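Casa e Organização › Arrumação › Caixas e cestos
Etiquetas: caixas organizadoras, riscos, limpeza, miudezas

Caixa cinza-azulada toda riscada por dentro: dá para recuperar ou compro outra?

Noelia Carrasco

Oi, pessoal! Estou arrumando a salinha dos fundos desde setembro (aos poucos, né, depois das 7 da noite, quando sobra energia) e cheguei na parte que eu mais adiava, as caixas de miudezas. Sabe aquela caixa onde vai parar tudo o que não tem lugar? Pecinha que soltou de alguma coisa, bloquinho, escova sem dono, tampa que um dia vai servir. Tenho várias assim e quero deixar só uma ou duas.

O problema é que a caixa de que eu mais gosto, retangular, de parede alta e inclinada, está bem judiada. A parede de trás, que é cinza-claro, tem uma mancha grande de riscos escuros bem no meio, e na da direita ficou um pedaço esbranquiçado, como se tivesse sido esfregado. O fundo também está gasto. Já passei detergente com esponja macia e saiu muito pouco. Dá para ver o estado dela, agora com bem menos coisa dentro:

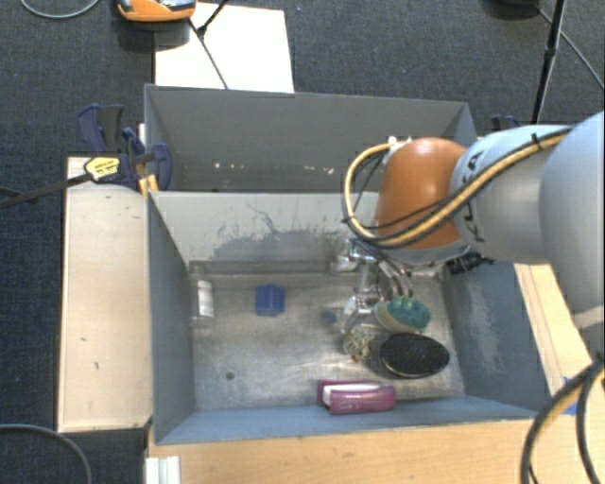 Gonzalo Montoya

Noelia, antes de comprar qualquer coisa, faz o teste da unha. Passa a unha atravessando o risco. Se ela engancha, o material foi cavado e produto nenhum vai tirar, no máximo disfarça. Se ela desliza, é sujeira ou borracha que ficou grudada de outra coisa raspando ali, e isso sai com pasta de bicarbonato e pano úmido. Deixa a pasta uns minutinhos, esfrega em círculos, enxágua e repete. Eu tinha um caixote da Cloltby que parecia perdido e melhorou bastante na terceira vez!

Só não usa palha de aço. Ela tira a mancha e deixa outra pior, fosca, e a parte esbranquiçada que você descreveu tem toda a cara disso (ou de caixa empilhada roçando na vizinha, também acontece). Essa parte eu deixaria quieta.

Ah, e aquele furinho escuro no fundo, confere se passa para o outro lado. Se passar, não guarda parafuso pequeno nem miçanga ali. Um pedaço de feltro por cima resolve, e de quebra para o barulho das coisas batendo.

Útil para 15 pessoas

Saturnino Sarmiento

compra outra, no mercado perto de casa tem por 2.000 pesos e vem com tampa

Aitana Zabala

Discordo do Saturnino, caixa de parede alta e firme não se acha em qualquer canto, e as baratinhas que eu comprei racharam no primeiro inverno. Risco por dentro não atrapalha em nada, some quando a caixa enche!

O que eu mudaria é o jeito de usar. Caixa funda com meia dúzia de coisinhas vira bagunça rápido, vai tudo para um lado quando você puxa da prateleira. Eu ponho potes sem tampa lá dentro, um para peças de plástico, outro para o que ainda não sei o que é, e o resto fica solto. O que continua no pote do "não sei" na arrumação seguinte vai embora sem dó. Minha irmã acha cruel, mas a gaveta dela nem fecha mais.

Se a aparência te incomodar muito, forra a parede de trás com papel adesivo. Mede em cima e embaixo, porque com parede inclinada a largura muda, e eu já estraguei um rolo inteiro por esquecer disso...

Noelia Carrasco

Gente, obrigada! Fiz o teste da unha e engancha em alguns riscos e em outros não, então vou de bicarbonato no fim de semana e depois penso no papel. Os potes eu já separei.

3 respostas · 1 comentário · Compartilhar
Fale conosco | Regras da comunidade | © Flirnel | Voltar ao topo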